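FOR IMMEDIATE RELEASE

Wusteck to Bring Ivano Quince to 467 Stores This Fall

CISTCOMBE, 28/08/2024 - Wusteck, a distributor of fresh fruit and specialty produce, will begin shipping the Ivano quince to grocery stores this fall. The fruit is grown by Szabó Orchards and will be sold loose and in trays. It will be the first quince Wusteck has offered outside its restaurant business.
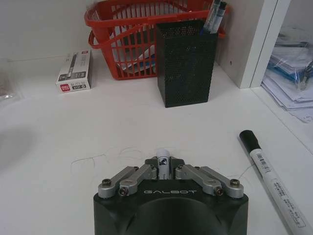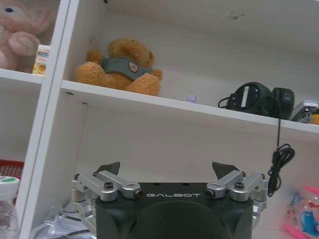 Photos: Wusteck press office. Free for editorial use.

The first deliveries will go out when the early blocks at Szabó Orchards are ripe. Trees bloomed in May this year with no frost damage, and the growers expect normal fruit size. Wusteck will confirm delivery dates with each store directly. Quince keeps well under refrigeration, and the company plans to have it available until the end of the year.

The Ivano is a large yellow quince with a short neck and a strong smell. It carries a gray fuzz when young, most of which rubs off as the fruit ripens. The flesh is pale, firm and sour when raw. Cooked slowly with sugar, it softens and turns from pink to a deep red. The change in color depends on cooking time, and a short simmer will leave the fruit pale gold.

Quince belongs to the same family as apples and pears and can be used in many of the same dishes. It was once a common backyard tree in the United States, where it was grown mostly for jelly. The fruit is high in pectin, so jams made with it set without any added. When boxed pectin and gelatin became cheap, many families stopped planting it.

Wusteck has supplied quince to restaurants and bakeries for several seasons. Requests from home cooks led the company to look for a grower that could fill retail orders. Szabó Orchards had planted the Ivano on 119 acres, and most of those trees are now old enough to give a full crop.

"Our restaurant customers buy quince by the case and know what to do with it," the company said in a statement. "A shopper who picks one up for the first time needs a little more help. We have spent a good part of this year on the labels and the recipe card."

Each tray will hold three quinces and will carry a printed card with basic directions for poaching, baking and making paste. Loose fruit will have a small sticker with the variety name and the words "cook before eating." Stores may also order a counter sign that explains how to tell when the fruit is ripe.

A ripe Ivano is yellow all over with no green near the stem. It stays hard, so shoppers should go by color and smell. Small brown marks on the skin do not affect the flesh. Soft spots do, and fruit that has them should be used right away or left in the bin. Quince bruises easily in spite of how hard it feels, and Wusteck asks produce managers to display it in a single layer.

At home, quince can be left in a bowl at room temperature for a week. In the refrigerator it will last much longer. It should be wrapped in paper and kept apart from butter, milk and other foods that pick up odors.

The fruit takes a heavy knife and some patience to cut. Wusteck recommends washing off any remaining fuzz under cold water, quartering the quince on a steady board, and taking out the core with a small knife after the quarters are peeled. The peels and cores hold much of the pectin and can be tied in cheesecloth and cooked along with the fruit. Cut pieces brown quickly and should go into water with a little lemon juice.

The recipe card includes these directions for poached quince:

Poached Ivano Quince

3 quinces, peeled, cored and cut in quarters
4 cups water
1 cup sugar
1 strip lemon peel
1 cinnamon stick

Stir the water and sugar in a wide pot over medium heat until the sugar is gone. Add the lemon peel, cinnamon and quince. Lay a round of parchment paper on top and keep the pot at a low simmer until the fruit is tender and has the color you want. Let it cool in the syrup. Serve with yogurt or oatmeal, or use it in place of half the apples in a pie.

Wusteck will sell the Ivano to stores in cases of 12 for loose display. Tray packs ship in a separate case with the recipe cards already inside. Both may be mixed on a pallet with apples and pears. Retail prices will be set by the individual stores. Fruit that is too small or too marked for the produce section will be sold to makers of jam and paste.

Stores that already receive weekly deliveries from Wusteck can add quince to their standing order. New accounts should allow extra time for setup before the first shipment. Samples are available to produce buyers on request, and recipe cards can be ordered separately by stores that want to place them near loose fruit.

About Wusteck

Wusteck distributes fresh fruit and specialty produce to grocery stores, restaurants and bakeries from its warehouse in Cistcombe. Its fall list includes apples, pears, persimmons, chestnuts and winter squash.

About Szabó Orchards

Szabó Orchards grows apples, pears and quince. The orchard began planting the Ivano as a trial beside its pear blocks and now grows it as a main crop.

Media contact: Wusteck Press Office, Cistcombe

###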